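Work and Automation, Unit 9
Handout: Returns handling at a footwear distributor

Reading before class: the Tadolska case file, parts 1 and 2. Bring the task sheet from the last unit.

1. Background

Tadolska ships shoes for several online stores and takes back what customers return. Returned pairs used to go through one bench. A worker opened the bag, looked over both shoes, decided on a grade, matched the pair, and put it in a bin for resale, cleaning or disposal. The grade was written on a paper tag. A full bench had 2 people per shift, and they split the steps between them however they liked.

In February the company began moving part of this work to robot cells supplied by Wuroleck. The cells do the picking and placing. People still open the bags, set the grade in doubtful cases, and clear faults. The scheduling software, Zomen, decides which returns go to a cell and which go to a bench.

2. Splitting a job into tasks

A job title hides the tasks inside it. For the returns bench, the case file lists these:

Opening and unpacking
Checking soles, straps and closures
Grading
Matching left and right
Placing the item for the next step
Recording the result
Answering questions from customer service

Only placing was fully handed over. Recording was partly handed over: the cell logs the time and bin, and the worker enters the grade. Customer service questions were left out of the original plan. They still arrive, and they now go to whoever is closest to the phone.

Note the difference between a task that is automated and a task that moves. Matching left and right was done by hand, almost without thought, during unpacking. It is now a separate step with its own screen. The total time spent on matching went up in the first weeks, and the time spent on placing went down.

3. Effects on pace

At the bench, workers set their own order. Hard items could be put aside and done together at the end of the shift. With the cell, items come in the order that Zomen sends them. Workers told the interviewers that the pace was not faster on average but had fewer gaps. Short breaks between bags had been used to stretch, talk, or sweep up.

The case file reports around 109 stops per week on the first cell after the start-up period. Most were short. A stop calls for a person to walk over, look at the item, move it or take it out, and restart the cycle. Each stop breaks into whatever the person was doing. For staffing, the length of the stops matters less than how they are spread over the shift.

4. Effects on skill

Grading by eye takes practice. New workers at the bench learned it by handling many easy items next to someone with more experience. When easy items go to the cell, new workers see mainly doubtful ones, and they see them alone. Ahuja, the training contractor, suggested keeping one bench open for mixed items so that people could still learn on the full range. The site did this on the day shift only.

Fault clearing is a new skill. It has no grade in the pay table yet. Discuss in class whether it should, and on what basis.

5. Why soft goods are hard to place

A boxed item has known sides. A shoe out of its box does not. Straps bend, openings face different ways, and a grip that holds one model may drop the next. Light shoes with open sides leave few good places to grip. Fixing the position of the item before the pick reduces the problem, but somebody has to put it there, and that step belongs in the task count.

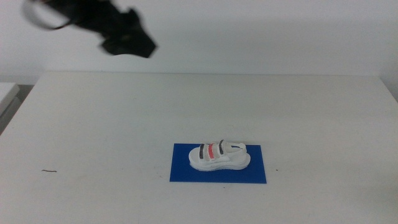

Figure 1. Small strapped sandal on a blue mat, toe to the left, with the gripper above the table.

For the figure, mark on your task sheet which steps come before the pick and who would do them at Tadolska. Include cleaning of the work surface. It was missing from the first plan and was later added to the end of each shift with no change in hours.

6. Terms

Task transfer: a task passes from a person to a machine or from one person to another.
Residual task: a task left to people after the rest has been automated.
Cycle stop: any halt that needs a person before work can go on.
Hidden setup: work done to get items ready for a machine, often not recorded.

7. Assignment

Write two pages on one residual task from the case. State who did it before, who does it now, and how its timing changed. Use the stop log as evidence. If you propose a change in staffing, show which task hours it adds or removes. Tables may be attached and do not count toward the length.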